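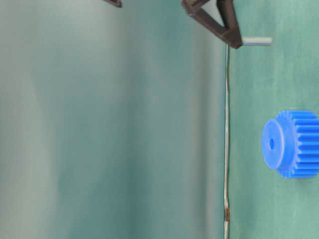
Feng

Product review: Brondine plastic spur gear, blue
Published 23 Dec 2025

The Brondine spur gear was obtained through the ordinary supply channel for use in the introductory mechanics course at Trudolstead. The department has had the part on its approved list since August, and this review is issued to assist instructors who are preparing orders for the coming term.

The gear is a straight-toothed type in bright blue plastic, with a raised cylindrical hub on one face and a small bore at its center. Spacing of the teeth is even. The hub edge is slightly rounded, and students handling the part for long periods reported no discomfort.

A total of 103 gears were issued to class sets. Fit on the standard course shaft was firm in all but 3 cases, and those were replaced by the supplier without charge. Meshing with the older Skulitska gears is acceptable at low speed. Under heavier load the pair becomes noisy, and mixed sets are not recommended for timed exercises.

Wear after almost 400 hours of classroom use was slight. The color is easy to find in a parts drawer. Packaging was poor, with two cartons arriving split at the corners.

The gear is approved for continued purchase. Orders should specify the hubbed version, as the flat version does not seat against the course spacer.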